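Hello again everyone, and sorry for the silence! I was away for most of August, the laptop stayed at home, and the inbox is now a horror. I'm digging through it slowly, so if you sent me something good and I haven't answered, please give it another week.

First up, because so many of you sent it in: the Bramonik clip. If you've missed it, Kwame Aryee has taken 589 old cinema adverts (the ones for carpets, ice lollies and the curry house round the corner) and cut them into a single film with an almost sensible plot. It lasts 13 minutes. A man buys a sofa, loses the sofa, and then goes looking for it all over Europe. I've watched it three times now and I still don't know who the woman with the trombone is. 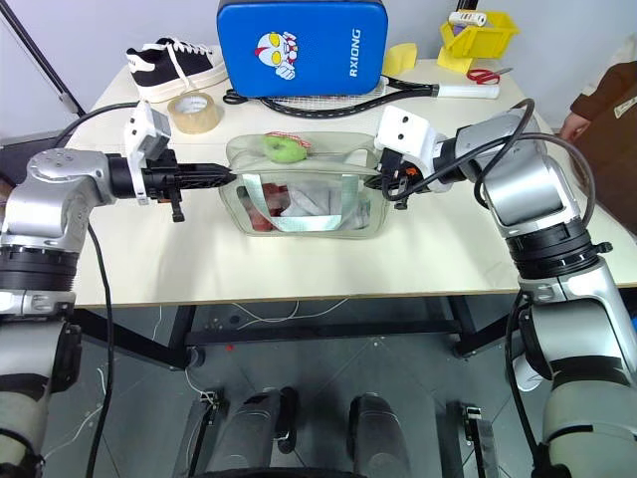 Kwame says the picture part was easy and the sound nearly finished him off. Half the adverts had music running under the talking, so he got friends to redo the voices in his kitchen, and you can hear the kettle go in one of the ferry bits. I love that. He's promised a longer version with the sofa's side of the story, but he wouldn't give me a date, and I did ask more than once!

The clip is up on Palteo and it's free to watch, though you do need to sit through the Brunner logo at the start, which goes on a bit. Subtitles are there in English and German. The German ones are ruder, or so my neighbour tells me.

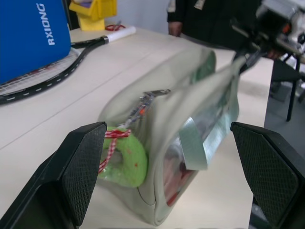
A see-through pencil pouch between two black gripper fingers.

Also, a few of you asked whether the Brostard all-nighter is back this year. It is! Same hall, same hard chairs, 15 short films and a break for soup somewhere in the small hours. Tickets are on the door only, so bring cash and a cushion. I'll be near the back with a flask, come and say hello.

More tomorrow, when I've got through the rest of the emails. There's one about a singing lift that I'm saving for last.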